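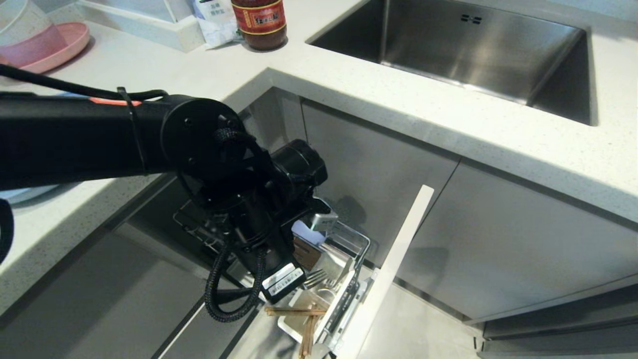 Figure 2. Kitchen with a pull-out drawer beneath a white quartz countertop. A stainless-steel wire utensil organizer is in the drawer.

3.2 Storage habits and drawer use

The second part of the survey dealt with where households keep their everyday utensils. We mailed the form to 500 addresses in the two districts, Curnent and Daltska, in September, and 200 usable forms came back. Most of the unusable ones had the storage page left blank - a problem Skjelbred also met in his earlier work on rental kitchens.

Respondents were asked to name the place where they would look first for a serving spoon, a peeler and a can opener. Households in Daltska, where the apartments are older and the kitchens narrow, tended to give three different places. In Curnent the answers were more often the same drawer for all three. We think this has to do with cabinet depth. The Curnent buildings were fitted with deep pull-out drawers when they were built, and a wire organizer of the kind in Figure 2 fits them without trimming. Most Daltska kitchens still have shallow drawers on wooden runners, and tenants there wrote that long tools go in a jar by the stove or on a hook.

Age of the household mattered less than we expected. People who had lived at the same address for a long time did not report tidier drawers, but they did report fewer searches. Several wrote in the margin that they knew where things were and saw no need to sort them. We coded these remarks separately and return to them in Section 4.

The question on duplicates was harder to use. Some respondents listed every knife in the house, others only the ones they liked. We followed the rule in Lindqvist and counted an item as a duplicate only when the respondent named both pieces and said they did the same job. Under this rule, 99 households had at least one duplicate in the main utensil drawer. Can openers were the most common, followed by peelers.

Shared kitchens were left out of the comparison. The Constead building has one kitchen per floor, and the forms from there describe drawers used by several tenants at once, so the answers on searching and on duplicates do not mean the same thing. Those forms are listed in Appendix B with the original wording kept.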